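From: Rosalba Testa
To: Desberg textile care list
Subject: Re: [desberg-textile] Folding light trousers and thin cloths without hard creases

Dear Liliana, dear all,

Liliana Gatti wrote:
> We have 14 boxes of summer clothes and house cloths
> to sort for the Urnomico sale in May. The thin cotton
> things come out of the boxes with hard lines in them,
> and two people spent a whole morning with the iron.
> Is it the folding, or do we put too much in one box?
> Also, do you fold on the same table where you sort?

I think it is both, but I would begin with the folding. Last year we prepared 219 pieces for the same sale and I changed my way of doing it after the first boxes.

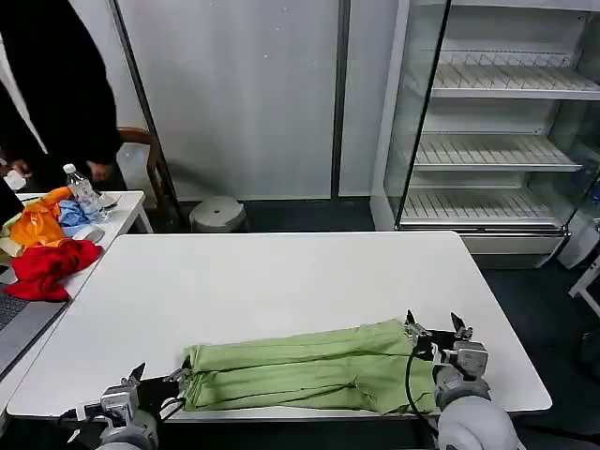
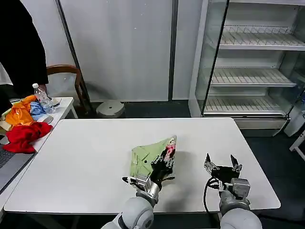
Light green folding on a white table.

For thin fabric I now fold along the length first, and I pull it straight from the two ends before I make any fold across. If you fold across first, the small wrinkles are closed inside and the weight of the box presses them. With trousers it is important to look at the seams. On the pale green piece held at both ends in the first picture there are still several long creases next to the seam lines, and at that point I would stop and smooth it with the flat hand, from the middle to the ends. Then you can fold it in three parts, not in four. Three parts make a thicker packet but the folds are softer.

About your last question, I prefer two tables. The red, orange and light blue cloths wait on the side table, and only one piece at a time comes to the folding table. The waiting pile can be untidy, it does no harm for an hour. I would only keep drinks away from it, which I do not always remember myself.

For the boxes, we use the low ones from Forkis and fill them to two fingers under the lid. Heavy things go to the bottom, and thin cotton goes on top with a sheet of paper between. I bought a pack of 400 sheets from Bhat and there are still many left, so I can bring you some if you tell me how many you need.

Please write me also if your boxes have the new labels or the old ones. I have only the old.

Kind regards,
Rosalba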